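Part 2: Setting up your sourdough starter

I've kept the same starter going since I moved into the flat above Brustisier, and I wrote these steps for my friend Birsen, who killed three of hers in one July. (Sorry, Birsen!) You need flour, water, a spoon and a bowl with room to spare.

1. Put 5 big spoonfuls of whole wheat flour in your bowl. I use Yaman, but any brand will do.

2. Stir in lukewarm water until it looks like thick pancake batter. Scrape down the sides, because dry bits go moldy first.

Plain plastic bowls are fine, and I like light colors:

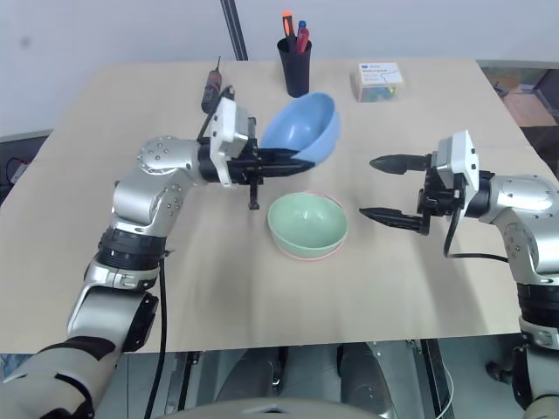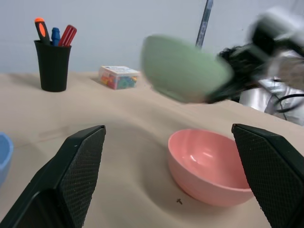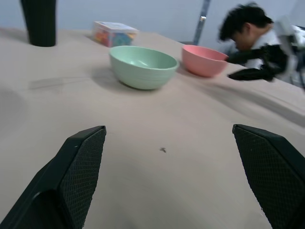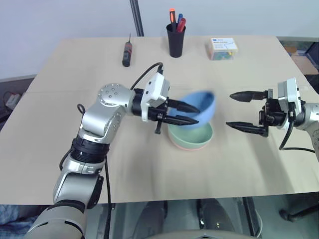 3. Cover loosely with a plate or a damp cloth and leave it on the counter until the same time tomorrow.

CAUTION: Never screw a lid down tight. I did that once with a Pongate jar and was wiping paste off the ceiling on a Friday night.

4. Next day, spoon out half and stir in fresh flour and water, same thickness as before. Keep going daily for a week or so.

Note: Day three often smells like old socks, and then everything goes quiet. Don't panic and don't throw it out! Just keep feeding it.

5. Once it doubles between feedings two days in a row, it's ready to bake with. Mine takes longer in winter, so I park it on top of the fridge.

CAUTION: Pink or orange streaks, or any fuzz, mean the whole batch goes in the trash. Wash the bowl in hot soapy water before you start over.

Storing it in the fridge is in Part 3.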